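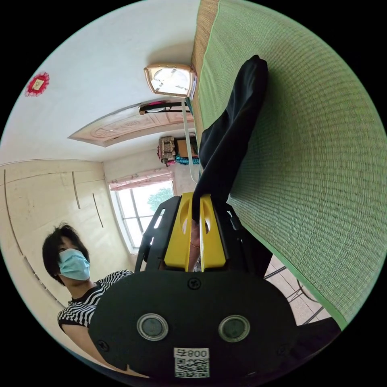

Unit 008, yellow fingers on black fabric, green woven mat. View from the gripper's own camera.

Notebook - Navinel hand-held gripper kit, review for Stidcombe
March, entry started 9:40

Kit on loan from Jesgate until month end. Question from Stidcombe is whether to buy the Navinel or stay with the Wuyts units for the garment folding set. Soft goods only for now. Rigid items were covered in the February entry and I have nothing to add there.

Finger geometry. The yellow fingers have a flat inner face and an oval cut-out near the tip. Flat face is good for cloth: two layers of jersey hold without slipping when taken at the hem. A single layer of thin lining is worse, and tends to roll out sideways if the pinch is within a few millimeters of the fingertip. Taking a deeper bite fixes it. The Wuyts fingers have a ribbed pad and do better on lining, but they leave marks on anything with a nap.

Trigger. Stiffer than the Wuyts. Fine for the first 40 episodes, then the forefinger starts to notice. Jesgate sells a lighter spring as a spare, part not in the box. Asked for two.

View. The fingers and the garment are both in shot through the whole stroke, with plenty of room around them for tracking. Black fabric is the hard case for exposure. With a bright window in view, auto settles on the window and the folds go flat. Locked it manually and got the creases back at the cost of a blown window, which I can live with. Tracking did not care either way on the green mat. The weave seems to give it enough texture. Plain bedsheet as a background was poor, lost tracking twice on slow passes.

Totals so far: 1,512 episodes logged, 17 rejected by the Navinel checker. Went through the rejects by hand. Most are operator pauses longer than the checker allows. The threshold is in the config file, undocumented, default looks too tight for folding.

Labels. Unit number and QR code are on the plate below and between the two lens openings. Scanning at session start works, but the app has to be restarted if the wrong unit is scanned first. Reported to Jesgate, no reply yet.

Battery: 50 minutes of continuous recording from full. Spec sheet says more. Repeat with a second pack before writing that down anywhere official.

To do
- lighter spring, redo the long session
- lining and mesh with deeper bite, same operator
- raise pause threshold, rerun checker on the rejects
- ask for price with and without the charging dock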